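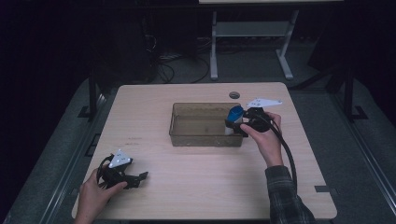 Figure 1. Hand-held gripper pair in use at the Varum station, with the tinted tray on the table.

Varum station: progress report for August
Prepared by Selvaraj Bepari for Sumaiya Paul, Grillden programme office

1. Status

The station was available for the whole month apart from one planned stop and one unplanned stop. Both are covered in section 3. The maintenance items carried over from July are closed, except for the spare cable set, which is still on order.

2. Set-up

The layout has not changed. The operator works at the table with one gripper in each hand. Each gripper carries a white triangular plate on top, and each has its own black cable. The current task set uses the tray and small items that are picked up at its wall, as in Figure 1.

Table height was checked against the drawing and left as it was. The rail fixings were tightened at the start of the month and marked with paint pen. No movement was found at the second check.

3. Faults and repairs

3.1 Right-hand gripper, jaw play. Valter Salgado reported that the jaws closed unevenly on narrow items. The unit was opened on the bench and one pivot pin was found worn. Both pins were replaced and the travel was set again to the values in the Bandara handbook. The gripper was then opened and closed 200 times on the bench without the play returning. This was the planned stop and took one afternoon.

3.2 Left-hand gripper, signal dropouts. The jaw position reading was lost for short periods, always when the wrist was turned outward. Rafsan Sivakumar traced the fault to the connector at the rear of the handle, where the cable had been pulling on the shell. The connector was remade and a longer loop left at the handle. Of the 30 sessions affected, 21 were recovered from the log and the other nine have been withdrawn. They will be repeated in the next period at no added cost.

3.3 Plate screws. Two screws on the left-hand plate were found slightly loose during the connector work. All plate screws on both units have been refitted with thread lock. The plate position was measured again afterwards and the offset file updated.

4. Routine care

The checks below are now done before the first session of the day and entered in the Uter log.

Jaws: wipe the pads, open and close fully, compare the reading with the gauge block.
Plates: try each screw by hand. Do not retighten without measuring the offset again.
Cables: look for kinks at the handle and confirm that the operator can reach both ends of the tray without tension.
Tray: empty out crumbs and dust, wipe the inside with a dry cloth.

Tipene Hollis has taken over the log and reviews the entries at 16:30. Jaw pads are to be changed every 28 working days. The earlier practice was to change them when they looked worn, and the two units had drifted apart in grip as a result.

5. Spending

Pins, pads and connector parts were met from the consumables line. The spare cable set is committed but not yet invoiced. No change to the total is requested.

6. Next period

Repeat the nine withdrawn sessions. Fit the spare cable set if it arrives, and keep the present cables as reserve. Build a second right-hand gripper from the parts in store, so that a pin failure does not stop the station. We would need a decision from the programme office on the second unit before bench time is booked.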